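Home | Reviews | Interviews | Kits | Shop Talk | Contact
Filed under: Home Robotics, Two-Arm Kits

I'd been bugging the folks at Rellcombe for a chat ever since their Dakia kit went on sale, and last week I finally got an hour with their lead designer (over video, with a lot of coffee on both ends!).

First thing I wanted to know was the price. The kit is $2942 for both arms, or $1630 if you only want one. "People flinch," the designer told me, "and then they go price the motors themselves and come back."

Why laundry, though? "It's horrible to do, for us and for the robot. A block is always the same block. A shirt is a new shape every time you pick it up." They tried towels first and got bored, so now it's mostly jerseys and other slippery stuff.

I asked about the printed gripper housings, which I figured were a way to save money. "A little. Mostly you break one in June, you print another one that night." A spare set from the shop is $29 if you don't own a printer.

Setup took the designer's own test buyers 18 hours on average, which sounded like a lot to me, and I said so. "It is a lot. We're rewriting the cable section." Good, because the cable section in my copy lost me on page two.

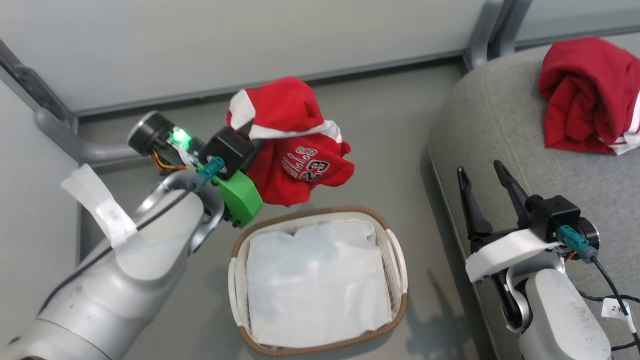 Dakia arms on laundry duty, with a Bulls jersey over the basket.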